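March 15, 2021

Dye fastness, green batch, continued from the December notes.

Picked up the cotton jersey swatches again. Alžběta Vrabec left the second bath written up on the inside of the cabinet door, so I copied it here before it gets wiped: 3,000 ml water, 2 g soda ash per liter, salt added in two parts. Her version holds at temperature longer than mine did. I followed hers.

Weighed out 117 g of dry fabric. Scoured first with the Trernel detergent, rinsed until the water ran clear, then into the bath damp. The green is the Oda powder, the same tub as before. It clumps if you tip it straight in. Pasted it with a little warm water and strained it through the old sieve – two small lumps left behind, crushed and put back in.

Stirred by hand the whole time. The stirrer motor is still at Tóth for repair and I have heard nothing. Will call again.

Rinse log: first three cold rinses strongly colored, fourth pale, fifth nearly clear. Hot soap rinse brought more color out, as expected. Final rinse clear in a white cup.

Rub test, dry: no mark on the white cloth. Rub test, wet: slight green mark, a bit less than in December. I'd call it half a grade better but would like a second pair of eyes on it under the north window. Swatches are pinned to the board, left side, dry one on top.

Meter on the hot water line read 2,050 at the end. Forgot to take it at the start, so no use for the cost sheet. Do this next time.

Open question is whether the longer hold made the difference or the split salt. I changed both at once, which was careless. Next run: split salt, short hold, everything else the same. 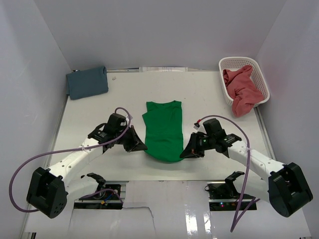
Green T-shirt, sleeves tucked in, collar to the back.

Wash test still to do. Plan is to sew a strip of undyed cotton to each swatch, wash at the usual setting, and compare the strip against an unwashed piece. Need more undyed strip, the roll is down to the core. Added to the Nokimness order along with gloves (medium – the large ones are no good for the fine sieve).

Sieve needs a proper soak. Left it in the sink with soda.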